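**Stonby Community Kitchen Opens Its Doors for a Second Winter of Shared Suppers**

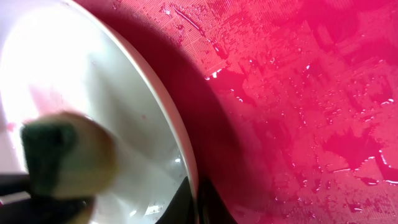 *A white bowl, up close.*

STONBY, 2 December 2019 – When the Stonby Community Kitchen served its very first supper last winter, the hope was simply that a few neighbors would wander in out of the cold and stay long enough to learn one another's names. They did stay, and they brought their sisters and their lodgers and in one case an entire bell-ringing band, and by the time spring came the kitchen had dished up more than 2,000 bowls of soup. So it is with real delight (and a good deal of onion chopping already behind us) that we announce the suppers are back, starting this month, in the old Mudidham Chapel on Oyelaran Street.

The format will be familiar to anyone who came along last year. Doors open at half past five, soup is on the table at six, and there is bread, tea and something sweet afterward for as long as the trays hold out. There is no charge and no need to book. If you would like to put something in the jar by the door, please do, and if you wouldn't, please come in anyway and have a second helping.

Cooking this winter is led by Gwenllian Ifans, whose leek and potato soup had people scraping the pot last February, together with Bok-nam Jeon, who joins us for the first time and will be making a barley and mushroom broth she learned from her mother.

"I have cooked for family all my life and for strangers hardly at all," said Bok-nam Jeon. "Then I came to one of these suppers as a guest, and I sat next to a lady who had lived across the road from me for years. We had never spoken. We talked until they turned off the lights, and I went home and wrote down what I could cook."

The chapel hall has had some love over the fall, too. New shelves went up in October, the big range was serviced, and the long tables have been sanded and oiled, so please admire them when you come! The hall now seats 90, with a quieter side room for families with little ones or anyone who likes a bit more peace with their meal.

We have also been given 113 new soup bowls by Civen, the kitchenware shop on the market square, whose owner, Ramesh Rawat, drove them over himself and then stayed to help put them away.

"Last year we were washing bowls in the middle of supper just to keep up with the line," said Gwenllian Ifans. "It was cheerful, but my goodness, it was wet. I am looking forward to sitting down this time and having a bowl of my own."

Helpers are very welcome, whether for a whole season or a single evening. We are especially short of people for the early shift, when the vegetables get peeled, and for the last half hour, when the dishes are done. Ga-eun Yang keeps the list and will find you a job that suits you.

**To lend a hand or ask about a particular diet:** leave a note for Ga-eun Yang at the chapel office.

**Press inquiries:** Dae-han Heo, Stonby Community Kitchen, Mudidham Chapel, Oyelaran Street, Stonby. Reporters are welcome at any supper and will be fed.

\###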